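Ledier fitted sheet, blue-gray, four months in

Posted in: Bedding, Laundry, Stuff I Paid For

Ok so I said I'd review this back in November and then didn't. Doing it now on a lunch break, so excuse the typing.

Short version: good sheet, annoying corners, dull color, would buy again. Long version if you want it, mostly because this bed does double duty. I sleep on it and I fold on it. All of it, every load. No table big enough, no counter that isn't covered in mail. So a sheet gets judged on two things in my house. One, can I sleep on it. Two, does a shirt slide all over the place when I'm trying to get the sleeves in.

The old one was from Heywood, a satiny thing, and that was a hard fail on number two. Lovely to get into. Useless to work on. You'd fold a t-shirt, let go, and it would just sort of relax open again and drift off toward the pillow. Jeans were fine. Anything thin and slippery, forget it.

So. The Ledier.

Price

83 dollars for the fitted sheet by itself. I know. No pillowcases in that, no top sheet, one sheet. I had a store credit that took the sting out but I'm reviewing it at the full price because that's what you'd pay. It was the most I had ever spent on a single sheet and I sulked for a day.

They also sell a set. Didn't get the set. I don't use a top sheet, never have, please don't email me.

First impressions

Stiff. Really stiff, like a new shirt with the pins still in. First wash helped a little, second wash helped more, by the fifth or so it was where I wanted it. If you put it straight on out of the packet you will hate it and send it back. Wash it twice first. Cold, no softener, the card in the packet said so and for once I did what the card said.

Smelled a bit like cardboard. Went away.

Color

The site calls it something poetic, it's blue-gray. Plain, no stripe, no piping, no pattern at all. I went back and forth between this and white for an embarrassing amount of time. White shows everything. Navy shows every bit of lint. This one sits in between and hides most of it, and for folding it's great, you can see what you're doing. Light stuff shows up, black stuff shows up. My one complaint is that gray socks vanish. I have lost gray socks on this bed, in daylight, right in front of me.

As a folding surface

This is the part I care about and the part no store page will tell you. It grips. Not a lot, just enough drag that a piece of cloth stays where you drop it. Cotton on this stuff is easy. Fleece too easy, it sticks and you have to lift it instead of sliding it. Workout gear is the real test though, all that slick stretchy fabric with panels sewn in at odd angles, nothing lines up, the seams pucker and pull it one way while you're folding it the other. The lime and black one is my worst offender. I fold it and it comes out looking like a tent.
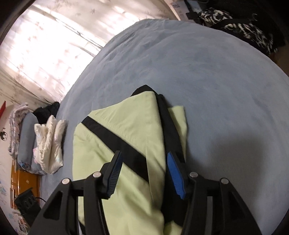

The lime and black one, folded. It has a point on top. I've stopped fighting it.

Anyway on the Heywood that same top would've been flat out again before I'd reached for the next thing. On the Ledier it holds. Badly shaped, sure, but that's me and the seams, can't blame the sheet for that. I tried it in thirds, tried it in half and then half again, tried the rolling thing. Rolling is best for drawers, I just don't like looking at a drawer full of rolls.

Tip if you also fold on the bed: pull the sheet tight before you dump the basket out. Takes no time. If there's a wrinkle running across the middle you end up folding the wrinkle into your head and every edge comes out crooked, I can't explain it better than that. And go sleeves first on anything with side panels, then bring the bottom up. Follow the panel seam and you'll get a wonky diagonal. Ignore the seam, go by the hem.

Other tip, dont fold on it warm from the dryer and then leave the pile there all evening. Stuff on the bottom gets a set crease. Ask my good shirt.

Sleeping on it

Nearly forgot this bit. It's a sheet, people sleep on them.

Cool in summer-ish weather, fine in winter with a decent blanket. A little crisp. If you like that soft jersey t-shirt feeling this isn't it and it won't turn into it. I run hot so crisp is good. Doesn't pill so far. There's one rough patch near where my feet go, but I have rough feet.

Noise: yes, a bit. First few weeks it rustled when I turned over. Less now.

The corners

Right, the annoying part. The elastic only goes around the corners and not along the sides. My mattress isn't even especially thick and the bottom left corner still pops off if I get in with any enthusiasm. Pops off when I kneel on the bed to reach the far side too, which I do constantly with laundry. I bought a pack of those clip suspender things, 4 in the pack, from Jolier, and that sorted it. But come on. At this price the corners should stay put without help.

The clips themselves are ok. Fiddly to get on. One has already gone a little loose so I moved it to the corner by the wall where it doesn't have to do much. They leave a tiny bite mark in the fabric, doesn't show when the bed's made.

No label for top or side either. Every single time I put it on sideways first. Every time. I ended up sewing a bit of red thread inside the bottom right corner and now I only get it wrong half the time. How hard is it to put a tag in.

Washing and drying

Washes well. No fading that I can see, and I do it every week, usually Tuesday, with towels if I'm being lazy. You're not supposed to do that. It was fine.

Dries slow. It's heavier than it looks and it balls up in the dryer and eats whatever else is in there. Had a pillowcase come out from inside one corner soaking wet after a full cycle. Stop it halfway, shake it out, put it back in. On a line it's great, comes off nearly flat. I've never ironed it and don't intend to.

Folding the sheet itself, ha. No. I scrunch it into a square-ish lump and put it at the bottom of the closet like everybody else. I've watched the videos. I've done the tucking one corner into the other thing. Lump.

Compared to

Heywood satiny one: nicer against your face, cheaper, hopeless for laundry, snagged on everything. Mine had a pull in it by the second month.

The Nirnthorpe flannel, which I have for really cold weeks: cozy, grips way too much, everything you fold on it comes up with fuzz. Black leggings especially. Great in bed though. If you only want a winter sheet get that one and skip this whole page.

Cheap supermarket one, no name on it: honest little sheet, went see-through in the middle. Now it covers the couch when I paint.

Who shouldn't bother

If you've got a proper folding table, I'd say save your money, plenty of cheaper sheets sleep just as well. If your mattress is deep, check the pocket size, check it again, then get the clips anyway. And if you want soft on day one, look somewhere else.

Good
stays put under clothes
washes fine, no pilling yet
color hides lint

Bad
corners corners corners
no top/side tag
slow to dry
gray socks

Score: 4 out of 5. Would have been higher with elastic all the way round.

Edit, a couple people asked in the comments. No I haven't tried the king size, and no I don't know if the darker color bleeds. The 590 on the packet is the color code I think, not the thread count, I looked for a thread count and couldn't find one anywhere. And that one is just old running gear, I don't remeber where it's from and the label is long gone.

Pillow review next, if I get to it.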